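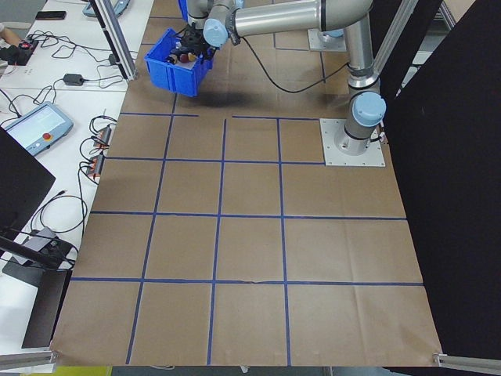

Stimeria's winter quilt show opens in December at the Adugna Hall, and this year the whole thing has been handed over to beginners! More than half of the quilts on the walls will be first quilts, made by people who couldn't thread a machine this time last year, and the colours are a knockout. Most of them started out in the free evening classes run by Guadalupe Manríquez, who has her students plan a quilt full size before they cut any fabric. Brown kraft paper goes down over the work surface, strips of dark blue tape mark it off into rows of squares, and a wobbly line or a strip that doesn't quite meet its neighbour is no great drama at that stage. "Tape you can peel up and move," she says. "Your good cotton, once it's cut, stays cut."

The classes began with a handful of keen locals and a box of donated scraps. They now fill 32 places a term, with a waiting list, and the ages run from a pair of high school students to a retired bus driver who had only ever sewn on buttons. He has finished a double-bed quilt in flannelette, all greys and mustards, and it will hang right opposite the front doors.

The centrepiece is the group quilt, called Serari after the creek that runs behind the hall. It has 3510 patches, every one of them hand-stitched, and it took the class the best part of a year. The design follows the creek from the hills down to the flats, starting in deep greens at the top and drifting through silvers and browns to a gorgeous strip of orange along the bottom edge. Up close you find all sorts of things tucked into it: a heron, a lost gumboot, somebody's initials, a tiny footbridge in corduroy.

It very nearly had fewer. The original plan called for 3326 patches, but when the top was laid out the group decided the lower bend of the creek looked pinched, so they unpicked a section and widened it. Manríquez laughs about it now. "I went home that night and had a strong cup of tea," she says. "They were right, though. It needed the room."

The bedding side of things has a practical end as well. Once the show closes, 4 of the larger quilts will be raffled, with the money going towards two new sewing machines and a decent ironing station (the old board has a lean that regulars have learnt to work with). The Serari quilt isn't in the raffle. It will stay in the hall foyer, out of direct sun, where everyone can have a proper look at it on their way in to the library desk.

If you'd like to have a go yourself, there will be a come-and-try table running through the afternoons, with pre-cut squares, needles and plenty of patient help. Kids are welcome and so are lefties, who get their own scissors. Anything you finish on the day is yours to take home, and anything you don't finish can go into the pile for next year's group quilt. There is already talk of a night sky, and quite a lot of navy fabric has turned up.

Stevent, the little bakery across the road, is putting on fruit buns and coffee in the side room, and the hall has asked that cups stay in there and well away from the cotton.

Entry is by gold coin. Doors open at 10 am and close at 4 pm each day of the show, with parking off the lane behind the hall. Names for next term's beginner classes will be taken at the front desk, and no experience is needed. Bring fabric scraps if you've got them, washed and ironed please, and nothing stretchy.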